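Notes for Friday, January 26, 2018. Breakfast session, small investors' group. Slow down on the intro, I always rush it.

## Opening (2 min)

Good morning! Thank you for getting up early to hear about mergers. I love this subject and I'm going to try not to talk over my slides.

The question for today is simple to ask: when two companies agree to join up and pay for it in shares, what does the small shareholder end up holding? We'll use one deal all the way through, Kelholm and Tridura, and we'll take it in the order it reached people's mailboxes.

[Ask for hands: who has ever voted on a merger? Who has thrown the envelope away?]

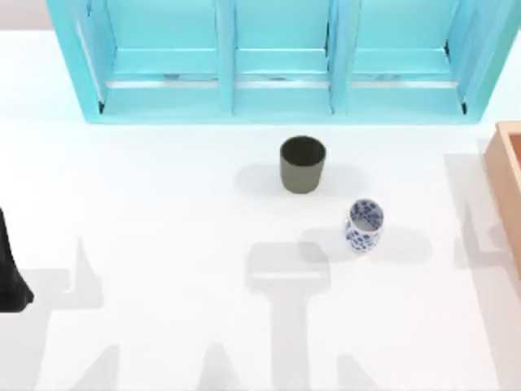 ## The deal on one page (5 min)

Kelholm makes packaging film. Tridura makes the machines that wrap things in it. They had been customer and supplier for years, and last June the two boards announced an all-share merger.

- Tridura holders get 9 new Kelholm shares for every 13 they own.
- No cash, apart from small payments for leftover fractions.
- Both sets of shareholders have to vote.

Stop on that ratio. Say it twice. People hear "9 for 13" and think they're losing four shares, and that's the wrong way to look at it! What matters is what each share is worth. If Kelholm trades at a higher price, fewer shares can easily be worth more money.

Worked sum, on the flip chart: you own 2,000 Tridura shares. Divide by 13, multiply by 9. You get 1,384 whole Kelholm shares and a fraction, and the fraction is paid out in cash. Let them do it on their phones first. Somebody will get there before I finish writing.

Now the part I find really fascinating. The ratio is fixed, so the value moves every day until closing. If Kelholm's price drops, the Tridura holder feels it right away. Some deals have a collar to limit that. This one didn't. Explain "collar" with the hand gesture – floor here, ceiling there.
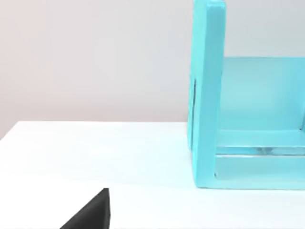
**Brisa Escobedo**
Shareholder education lead, Olvera

## Reading the merger document (6 min)

The document ran to 296 pages. Hold up the printout. It's heavy and it gets a laugh.

You don't need to read all of it. I'd start with the section called "Background of the Merger," and I'd read it with a cup of coffee, because it's the closest thing to a story you'll get in there. Who called whom, how many times the price changed, whether another buyer showed up. In this case one did: Zeltden, a private company, made a cash approach and then walked away after seeing the books. The board gave that four sentences. I would have liked four pages.

After that, go to these:

1. What the executives receive if the deal closes. Look for stock awards that pay out early.
2. The break fee. A very large one can scare off a second bidder.
3. The savings forecast. Find out which year it's meant to arrive, and what it costs to get there.
4. Tax. A share swap is often treated differently from a cash sale, but check your own case with someone qualified. (Say this slowly, legal asked me to.)

On the fairness opinion: it's a bank saying the price falls inside a reasonable range. Please read how wide the range is! In plenty of deals it's wide enough to drive a truck through. Also look at whether the bank's fee depends on the deal closing.

[If we're behind, skip the next bit and go to questions.]

Voting. If your shares sit with a broker, the form comes through the broker, and their deadline can be earlier than the company's. Check what not voting means, too. When the rule is a majority of all shares outstanding, leaving the form in a drawer has the same effect as voting no. I get a gasp on that one nearly every time.
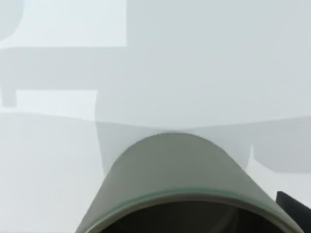
**Jihad Daher**
Deal analyst, Olvera – joins for questions

## Questions (rest of the hour)

Jihad takes anything on valuation, I take anything on voting and paperwork. Likely ones:

- *Can I say no and keep my Tridura shares?* Usually not, once the vote passes and the deal closes. Appraisal rights may exist but they depend on the state and on how you're being paid.
- *Why not pay cash?* Kelholm would have had to borrow heavily. Jihad has the debt chart, ask him to keep it up for a minute.
- *Should I sell before the vote?* We don't give personal advice. Talk through what a person would weigh: taxes, how much of their savings is in one name, whether they'd want to own the combined company.
- *What happens to the dividend?* Kelholm's board sets it after closing. Nothing is promised in the document.

Repeat each question into the mic. Sign-up sheet for the proxy voting workshop goes around from the left side of the room.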